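Pushing instead of grasping: has anyone gone back to a plain rod?

Bench Tools & End Effectors > Comparisons
Started by slowservo

slowservo
So I spent most of August comparing end effectors for tabletop sorting, and I've arrived at the embarrassing stage where my favorite is a stick. The candidates were the Drerex two-finger, the Flellberg suction cup, and a straight rod held in a clamp collar. The job is the same for all of them: get toy shape blocks into groups by color. The Drerex is a lovely piece of machining and it hates the star. If it closes on two points, fine. If it closes on a point and a notch, the star turns and leaves. The suction cup likes anything flat on top and sulks when it has to find the middle of something small.

The rod has no opinions. You put the tip next to a block and move. Blues and greens up top, reds and yellows down toward the front corner, and then I ask the controller to send one color across to the other side of the board.

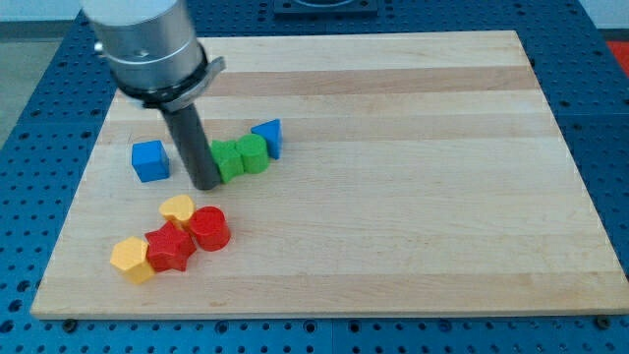

Controller is the Ireleo, running position mode only, because I haven't earned force mode yet. Questions for the room: what do you use for a tip, and how close to the surface do you run it?

pallet_goblin
Congratulations on reinventing the broom.

More seriously, you've compared two tools that pick things up with one that can't. Ask your rod to stack a cube on a cylinder and get back to us.

slowservo
It's a sorting test. Nothing gets stacked. I'd also point out that the broom has held its market share for quite a while.

tendonitis
I run mine 3 mm off the surface and wouldn't go lower on wood. Boards move with the weather. Mine sat flat all spring and then grew a belly, and the rod found it before I did. There's still a groove. Check your height at all four corners and in the middle, and do it again whenever the heat comes on.

For tips, rounded. A flat end gives you a sharp edge to catch on things, and tall pieces go over.

hexkeyhoarder
Rounded for me too, but I disagree about the height. With low pieces like a flat heart or star, you want to push near the bottom or they ride up. I go to 2 mm and shim the board. Bolt it down first, shim second. I did those in the other order once and got to do both again.

pallet_goblin
Or use a metal plate and stop discussing humidity.

tendonitis
Tried it. Blocks slide like they're late for something. You stop the rod and the cylinder carries on to the next county. Wood grain has some drag to it and I've come to depend on that.

slowservo
Noted on the corners. I had been checking exactly one spot, the convenient one.

Upright cylinders are my real trouble. Push a little off center and they roll around the tip, so the rod ends up in front of the block looking for it. Slowing down helps some.

hexkeyhoarder
Short pushes. Go 10 mm, back off, look again with the camera, re-aim. It's dull to watch and it works. Long sweeps are for cubes.

What camera, by the way? You didn't say.

slowservo
The Uçar, looking down at an angle. I trust it on color. On position I trust it less behind the taller pieces, where it guesses.

quietgantry
Lurker here. I'd push back on the "stick wins" result a bit. How long is your rod? A long one flexes or creeps in the collar, and in position mode the arm will happily report that everything is perfect. I lost a week to that – blamed the camera, blamed the calibration, rewrote half the planner. It was the clamp. Put a witness mark on the rod right where it enters the collar and look at it every morning.

slowservo
Went and put a mark on it with a paint pen. I'll report back. If it's the clamp, I'd like it known that I was happier yesterday.

pallet_goblin
If it's the clamp, you owe the Drerex an apology and a rematch.

slowservo
The Drerex can have its rematch as soon as it learns to hold a star.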